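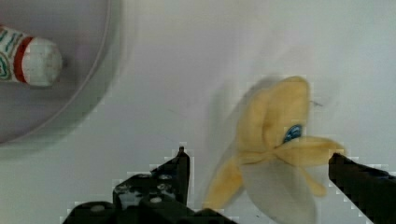
A Robot, a Banana and Me: My Day at the Hurnell Open House

Have you ever tried to pick up a toy using only two fingers? Go on, try it with whatever is near you. Now try it with your eyes closed and one hand behind your back. It gets tricky fast, doesn't it?

I write about science for kids, so when the Hurnell robot lab opened its doors in July, I was standing in line before they had even put the signs out. There were 125 visitors that day and I think half of them were shorter than my elbow. We all got a sticker and a paper map, and I headed straight for the kitchen table demo.

Yes, a kitchen table! The robots at Hurnell don't build cars or fly to Mars. They practice with the kind of stuff you have at home, like plates, bowls, a colander (the thing you drain spaghetti in) and a lot of toy food. My favorite was the banana. It's a toy, but the peel is open, with floppy-looking flaps going every which way.

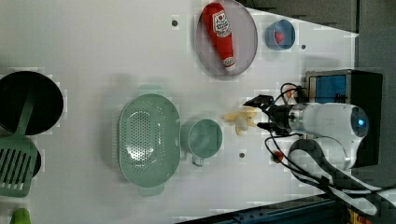 The arm at the kitchen table, with its two black fingers pointing toward the banana.

So why is a banana hard? Think about a ball. A ball is the same shape no matter which way you turn it, so you can grab it from any side. A peeled banana has bits sticking out all over. A robot has to choose where to put its fingers, and if it chooses a bad spot, the banana can slip or spin around.

You do this kind of choosing all day long and never notice. Your eyes look, your brain makes a plan, and your hand goes — all before you've finished saying "snack." A robot has to do those same jobs, and somebody has to teach it how. The team has two projects for that. Penemeck is all about seeing, so it works out what is on the table and where. Jalali is about moving, so it decides how the arm should get there without knocking over the mug.

Practice counts too. One of the engineers told us they had done 400 practice grabs the week before, and 37 of those were with the banana. A boy next to me asked if the robot ever gets bored. She said no, but she does!
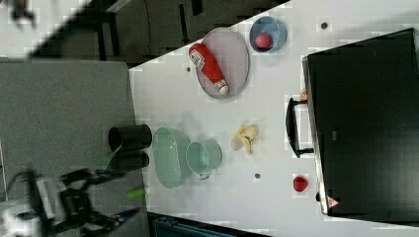 Try It at Home: Be the Robot

You'll need a friend, a scarf and five things from the kitchen that can't break or cut you. Ask a grown-up first.

Put your things on a table and tie the scarf over your eyes. You are the gripper, so you may use just your thumb and one finger. Your friend is the robot's eyes and tells you where to go, using only these words: left, right, forward, back, up, down, open, close.

See how long it takes to move one thing onto a plate. My first try with a plastic spoon took 31 seconds, and then I dropped it. Swap places when you're done, and save the weirdest shape for last.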